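2/14/25 - Silver tarnish, sulfide cabinet, run 4

Picking up from the January notes. Run 3 was thrown out after the humidity probe drifted, so run 4 is the first one with a usable baseline. Purpose is unchanged: compare the Fiviris dip lacquer with the Stalta wax on fine sterling, with bare metal as control.

Cabinet set to 48 percent RH, lights off, fan on low. Sulfide source is the potassium sulfide dish on the bottom shelf, fresh solution, covered with the perforated lid. Total exposure 77 hours. The logging probe went on the middle shelf this time, next to the coupons. In run 3 it sat by the door seal and read low whenever somebody opened the cabinet.

Coupons: 18 in total, six bare, six lacquered, six waxed. All cut from the same sheet, finished on the felt wheel with the same compound, degreased in acetone, then rinsed in deionized water and blown off with the air line. Gloves on from the acetone step onward. One waxed coupon (W5) touched the bench and was cleaned and waxed again, so treat it as suspect.

Results by group, read under the daylight lamp against the gray card:

Bare - even straw yellow by the first check, brown with a blue edge at the end. All six look alike. Good, the cabinet is mixing properly.

Lacquer - four of six clean. L2 and L6 show a brown line along the bottom edge where the lacquer drained and left a thin spot. Same fault as in run 2. Hanging them by one corner moves the thin spot but does not remove it.

Wax - light yellow over the whole face on all of them, W5 no worse than the rest. Slower than bare, clearly behind lacquer on flat surfaces.

Flat coupons are only half of the question. Most of what comes through the Dratmont store is chain, and chain has contact points that a coupon does not. Lacquer bridges between small links and dries as a film across the gap. When the chain flexes the film cracks, and tarnish starts at the crack. Wax gets into the joints more evenly but is hard to buff out of them. 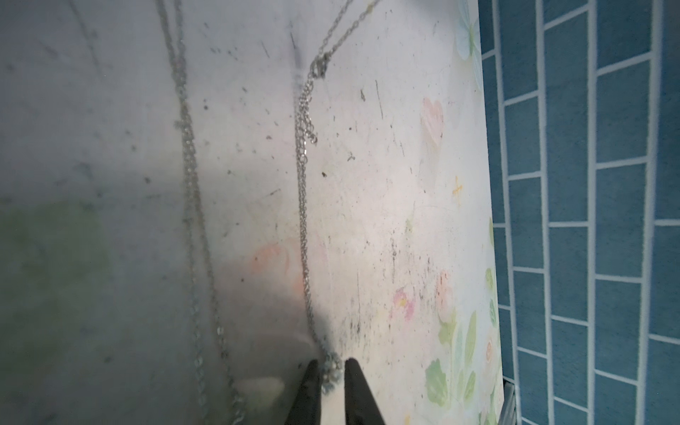

Metals Conservation Workshop - Bench Notebook

Links bunch together wherever a fine silver chain is gripped, and any coating applied in that state will miss the faces that are pressed against each other. For the chain trial the pieces need to hang free under their own weight, held at the clasp only, and be turned once between coats.

Dip procedure to try on the scrap chain:

Thin the lacquer one to one with its own thinner. Full strength bridged every time in run 2. Lower slowly, hold until bubbles stop, raise at the slow setting on the winch. Touch the lowest link to blotter paper to pull off the drop. Let it dry to touch, flex over a glass rod, dip again. The flex between coats should break any bridges before the second coat goes over them.

Weighed the thinned lacquer beaker before and after a blank raise and lower: 199 g both times, so evaporation over one dip is below what this balance can see. Over a full session it will matter. Top up by weight, with a lid on between pieces.

Separate note on cleaning. The Arain precipitated chalk left white residue in the joints of the scrap chain, visible at 10x, and it did not come out with a soft brush and water. Ultrasonic bath cleared most of it. Chalk stays on the list for flat work but should not be used on chain ahead of lacquer.

Open items:

- recalibrate humidity probe against the salt jars before run 5
- order more thinner, the current can is nearly out
- cut a new set of coupons, include a drilled hole to check draining
- find out whether the wax can be warmed and thinned for the joints
- new lid for the sulfide dish, the old one has corroded through at two holes

Cabinet vented through the fume hood overnight. Coupons are bagged by group in the second drawer with silica gel. Do not open the bags before the color readings are repeated.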